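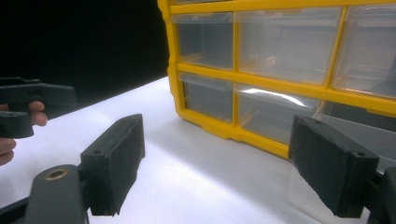

Where can residents of Dritstead take a broken household item this winter? They can bring it to the Hamel Repair Room on Ikimer Street, which opens its doors with free places for the first month.

DRITSTEAD, December 25, 2020 – The Hamel Repair Room announced today that it will begin its winter program of small repairs for the neighbourhood. Lamps, toasters, radios, zippers, chairs and children's toys are accepted. Televisions and microwave ovens are not accepted, for safety.

The program is led by Catarina Sampaio, an electrician with 15 years of experience in appliance service. Two repairers will be present at each session, and up to 20 bookings can be taken per evening. Visitors stay at the table during the work and are invited to hold the screwdriver themselves.

"In my childhood, we did not throw away a kettle for one bad switch," said Ms. Sampaio. "I would like that people in Dritstead have this habit again. It is not difficult to learn, only a little slow in the beginning."

Screws, fuses and common switches are supplied by Bomico, a hardware shop in the town centre. Special parts must be ordered and paid for by the owner. The repairers will tell the price before any order is made.

Sewing repairs are under the care of Deolinda Gouveia, who also teaches how to replace a zipper in a winter coat. She asks that clothes are washed before the visit.

Masks are required, and each household has its own table. Bookings are made by telephone or at the Bomico counter – please mention the kind of item and, if possible, the model number from the label.

Media contact: Chenxi Fan, Hamel Repair Room, Ikimer Street, Dritstead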